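Attila Takács wants people to sit through the credits

By the time I reach the Szekeres, the old two-screen house on the main street of Branddale, Attila Takács has already been there for hours. He is on a ladder in the lobby, swapping letters on the marquee board, and he starts talking before he has both feet on the floor.

"Did you see it? Did you stay to the end?" he asks. He means Furnholm, his second feature, which opened the town's fall film week to a full room. I did stay, and he looks delighted. "Good! The last song was recorded in one take, in a kitchen. You can hear a kettle if you listen for it."

Furnholm follows two brothers who inherit a ferry that no longer has a route. It is a quiet movie with some very funny stretches, and the audience I saw it with laughed loudest at a scene in which nothing is said for nearly two minutes. Takács wrote it with his longtime editor, Szabolcs Szénási, and the two of them argued over that scene for most of the winter.

"Szabolcs wanted it longer," Takács says. "I was the coward. I kept thinking, people will check their phones. He told me to go and sit in the back row at a test screening and watch the heads. So I did, and the heads didn't move."

Their first film, Sketasis, was shot over 68 days on money borrowed from relatives, and it never got beyond a handful of festivals. I happen to love it – the long walk through the fog still gives me chills – but Takács winces when I bring it up.

"I like the first half hour. After that I can hear myself trying to be deep. With Furnholm I wanted my aunt to enjoy it, and she did, although she says the younger brother needs a haircut."

The Szekeres has 400 seats in its big room and 80 upstairs, and Takács asked for the small one first. The programmers turned him down. He says he spent the opening minutes in the hallway, listening through the door, and came in only when he heard the first laugh. It arrived early, at a line he had nearly taken out. 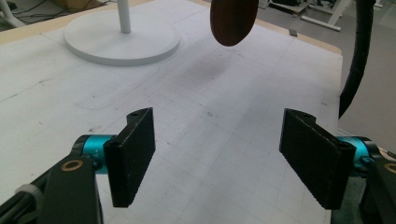 Vol. 14, No. 3 – Page 22

We move upstairs, where it's quieter, and get onto the subject of actors. Most of the Furnholm cast had never been in a movie before. Takács met 726 people for the speaking parts, and he can still do impressions of a fair number of them (affectionate ones, and he's good at it).

"I asked everyone to tell me about a bad meal," he says. "You learn so much! Some people make it a tragedy. The man who plays the harbormaster told me about a soup, and I hired him before he got to the spoon."

What about the awards talk? He shrugs, grins and tells me his mother has picked out a dress. Then he goes right back to the next script, which he and Szénási hope to start shooting in March. It has a wedding band in it, and a stolen trailer, and he acts out the whole opening for me between the rows, doing all the voices.

"It's bigger than Furnholm," he says, out of breath. "More noise, more people. Szabolcs is already asking for a longer silence in the middle."

Furnholm plays again at the Szekeres on 10/15/22, with Takács and Szénási taking questions after the show.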